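May
By Chelsea Horrocks

How I finally sorted out my craft supplies

I've been putting this off for years, but last Tuesday I knocked a jar of beads off my desk for the third time and decided enough was enough. So here's how I did it, in case your sewing corner looks anything like mine did!

First, get everything out. Yes, everything – the drawers, the shoeboxes, the bag behind the door. I spread mine over the spare bed, which was a mistake (I still had to sleep my sister there that night), so use the floor if you can.

Next, make piles by what you do with things. I tried sorting by color years ago and it looked gorgeous, but I could never find a zipper. Now I have a mending pile, a knitting pile, a beading pile and a pile for stuff I bought on sale and have no plan for.

Then pick your bins. Mine are set out in a row so I can grab things while I work, and I'd leave yours without lids if you use them every day. 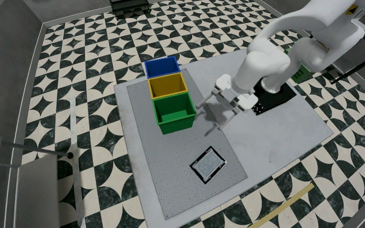
Storage bins in a row, with space left beside them.

Measure your shelf before you buy anything. Mine is 32 inches wide and I came home with bins that were too big, so back to the store I went. Write the number on your hand if you have to!

Fill the bins about three quarters of the way and stop. You will buy more yarn. I know you will, and so will I.

Buttons get their own step. I had up to 1,000 of them in one cookie tin, and I sorted them over two evenings with the TV on. Matching sets go on a loop of thread, and the odd ones go in a jar.

Labels come last. I used masking tape and a marker, and left them on for a couple of weeks before making nicer ones – I'd already moved the ribbon twice by then.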